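# Clorier leather conditioner, after one winter

I bought the 400 ml bottle of Clorier in the fall and have now used it through the driest part of the year, which in our house is February.

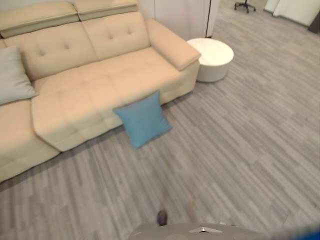 The bottle comes in a plain box with a cotton applicator pad and a folded instruction sheet. There is also a cleaner sold under the same name. I did not buy it. A damp cloth and a drop of mild soap took off the surface dirt, and the sheet says that is acceptable as long as the leather dries overnight before you condition it.

I used it on light-colored leather furniture, a brown desk chair, and a pair of work boots. Light leather was what I was most worried about. The last product I owned, Purves Leather Balm, yellowed a test patch within a week and stayed tacky long enough to pick up lint. I threw out most of the jar.

## Putting it on

Clorier is a thin white lotion, closer to hand cream than wax. You put a small amount on the pad, work it in with short circles, wait, and buff with a dry cloth. The instructions say to wait 11 minutes, an oddly exact number. I tried shorter and longer. Five minutes left streaks on the chair when I buffed. Half an hour made no difference that I could see, so I stopped watching the clock.

Seams and buttons need extra care. The lotion collects in stitching and dries to a chalky line if you leave it. I went over those spots with an old soft toothbrush, then wiped again. The pad is too thick to get into tight folds, and I ended up cutting a T-shirt into squares for that work.

Go light on the first coat. My first try on the chair used too much, and the seat felt greasy until the next evening. On the second try I used half as much and could sit on it after dinner.

## Color and finish

No yellowing on the light leather so far. It went slightly darker while damp and had returned to its normal shade by morning. The finish is close to matte. If you want shine, this will disappoint you, and you would be better off with Endside, which I used for years on dress shoes. Endside is a paste, takes much longer to apply, and I would not put it on anything I sit on.

On the boots Clorier was only fair. It softened the tongue and the creases over the toes, but water soaked in as fast as before. The label makes no claim about waterproofing, so I can't mark it down much for that.

It will not fix cracks. The desk chair has a split along the front of the seat, and the edges are softer now but the split is the same length. Scratches on the arms faded a little. A fingernail mark on the chair back disappeared completely, and I was glad of that.

## Smell

There is a smell, something like furniture polish with a bit of lemon. It was strong for the first evening and I opened a window. It was gone in two days from the living room and took three in the small office, where the door stays shut. If smells bother you, do one piece at a time.

## Bottle and cost

The flip cap leaks if the bottle is stored on its side. I lost some on a closet shelf before I noticed. The plastic is also too stiff to squeeze once the level gets low, so the last of it has to be shaken down.

It costs more than the Dirwood conditioner at the hardware store. I used Dirwood before Purves and had no complaints about how it worked on dark leather, only that it left a film on pale leather that showed every handprint. For the boots and the desk chair I will probably go back to it.

I have enough Clorier left for another full round and plan to do that when the heat goes off for the season.

**Rating:** 4 out of 5 for light furniture leather, 3 for everything else.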